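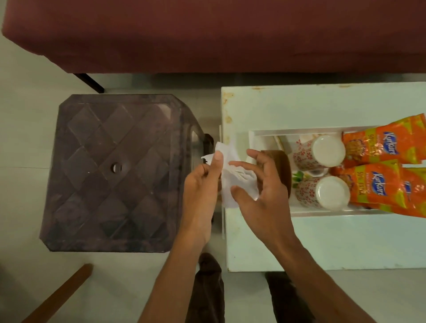
Handling a sheet of tissue over a white cabinet.

Brolen Short Film Festival: call for entries and festival crew

The Brolen Short Film Festival is open for submissions. Screenings take place in June at the Treloar, a single-screen theater on the east side of town. We are looking for short films from anywhere in the world, and for people who can work on the festival itself.

Films

Entries may be fiction, documentary, animation or experimental. Running time is 25 minutes or less, including credits. Films must have been finished within the last 2 years and must not be available to watch in full online at the time of the festival. Work in a language other than English needs English subtitles burned into the picture.

There is no premiere requirement. Films that have played elsewhere are welcome, but please list earlier screenings on the form. A director may enter more than one film, with a separate form for each.

Last year we received 635 entries. Every film is watched to the end by at least two screeners. All applicants are told the result by email in April. We can't give written notes on films that aren't selected.

Selected films are paid a flat screening fee, the same for every film whatever its length. One filmmaker per selected film gets a full pass and a place to stay for the opening and closing nights. Travel is not covered.

The jury gives one prize, the Mernov Award, for a first or second film. You don't need to apply for it separately. Tick the box on the form if your film qualifies.

What to send

A private streaming link with password
The completed entry form
A synopsis of no more than 60 words
One still, landscape format, without text on it

Please do not send DCPs or drives at this stage. We ask for them only after selection. Links must stay live until the end of April.

Festival crew

We are also hiring for the following paid, short-term positions:

Print and file coordinator. Checks incoming files, tracks deliveries and runs test screenings with the projectionist. Experience with DCP delivery is required.

Guest desk assistant. Books rooms, answers filmmaker questions and staffs the desk in the lobby from 10 a.m. A second language is useful.

Front of house, four positions. Tickets, seating and Q&A microphones. Evening shifts, ending after the last screening. No experience needed.

All crew must be available for the whole festival. Send a resume and a short note saying which position you want. Applicants under 18 can't be considered.

Entry forms and crew applications go through the Esolel portal. Mailed applications should be addressed to Brolen Short Film Festival, P.O. Box 2768, Brolen.

Related
Treloar spring program now on sale
Past winners of the Mernov Award
How to make a subtitle file
Festival passes and day tickets

This site uses cookies to remember your settings. Accept | Manage cookies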